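Folding heavy ribbed knits so the collar keeps its shape

Somtochukwu Akpan
Posted March 11, 2024

I have a dark navy ribbed sweater with a fold-over collar. If I hang it, the shoulders stretch. If I fold it into a square, it gets a hard crease across the chest, and the collar is crushed by whatever is stacked on it. Shelf depth is 20 inches. Is there a fold that avoids both problems?

Femi Nnaji

Do not hang it. Rib knit stretches under its own weight and the hanger makes points at the shoulders. I fold mine in thirds and it is fine.

Edeltraud Schwerdtfeger

Thirds works, but the direction matters. Fold along the ribs first, across them last, and only once.

Lay the sweater face down on a flat surface. A bed is good enough if the cover is firm. Turn the collar down along its existing fold. Bring each side in to the edge of the collar, sleeves laid straight down over the back. Then fold the hem up to the shoulders with a rolled hand towel inside the bend. The towel keeps the bend wide, and a wide bend does not set into a line. Store it on top of the pile, collar up, no more than 2 heavy knits per stack.

An existing crease usually relaxes if the sweater lies flat overnight. If it does not, hold a steam iron just above the knit without pressing, then let it cool before moving it.

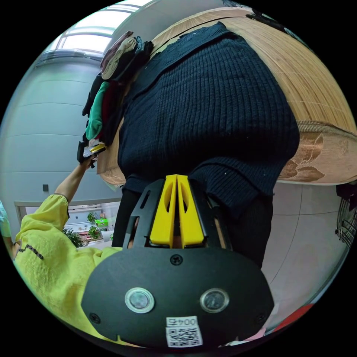

Omolara Omoregie

Rolling also works if you have drawers. On an open shelf the rolls come undone.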